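Collecting Two-Arm Demonstrations for a Padlock Task
Project report, Mojtaba Sadeghi
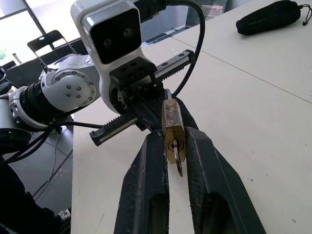

Figure 1. Padlock with its key, held in the right gripper. View from the wrist camera.

1. Introduction

The aim of my project was to gather a set of examples from which a robot with two arms can learn to work with a small padlock and its key. My supervisor group calls the task set Flilwood, and the padlock is one of the harder objects in it. The learning itself is done by another student, and for this reason my report is only about the collection: how the examples were recorded, which of them were kept, and what I would change.

A padlock was chosen because it is small, heavy for its size and partly shiny. It also has a moving part which needs the second hand. In my first plan I wanted to use a plastic bottle with a screw cap, but that task was already covered in the earlier work in our laboratory.

2. Setup

Both arms work over one white table. Each gripper is a parallel one with two black fingers. The station has stereo cameras on the arms, and every episode is saved together with the joint positions and the opening of the grippers. The recording program is called Moura and was written by students before me. I added to it a key on the keyboard for marking a bad episode immediately, while the operator still remembers what was wrong.

In Figure 1 the lock is upright between the fingers, with the shackle at the top and the key hanging under the body. This is the pose I call "presented". From here the other arm should come to the key. The pose looks simple, but it took me many attempts to learn to reach it by teleoperation, because the lock is narrow and the operator must close the fingers on both flat sides at the same time.

3. Procedure

One episode has the following steps. The operator brings the right gripper to the lock, takes it from the table and lifts it to the presented pose. Then the left gripper approaches, closes on the key and turns it. At the end the lock is put down and both arms go back to the start position.

Before each episode the lock was placed by hand at one of 48 positions, which were printed on a sheet of paper. I looked at the sheet, placed the lock and removed my hand before pressing start. The direction of the keyway was also changed between episodes, so that the model does not learn only one angle.

We were 2 operators. In the beginning we changed after every hour, but the quality became lower near the end of the hour, so later we changed after every 8 positions. I find this the most useful practical decision of the project.

4. Collected data

After removing the bad episodes, the final set has 2,991 episodes. The most common reasons for removing an episode were these:

The lock turned between the fingers while it was lifted.
The key was pushed sideways and the left gripper closed on nothing.
The operator stopped for a long time in the middle of the movement.
One of the camera streams was missing.

The third reason needs a comment. A long pause is not an error of the robot, but a model which learns from it may also learn to wait. At first I kept these episodes. After a discussion with the student who trains the model we decided to remove them, and I had to go through the first part of the recordings again, which cost me one full Saturday.

5. Difficulties

Light was a bigger problem than I expected. There is a window behind the work area, and on bright days in July the background becomes almost white in the wrist view. I did not close the blinds, as the robot should later work in normal rooms, but I wrote the light condition in the notes of each session.

The cables also need attention. When the arm turned far to one side, a cable could pull and the movement became less smooth. I now check them before every session.

6. Future work

I would record the same task with locks of other sizes, and keep a separate group of episodes where the first grasp fails and the operator corrects it. At present the set contains few corrections, and I think a model trained on it will not know what to do when the lock has turned. The position sheet and the session notes are stored in the project folder together with the data.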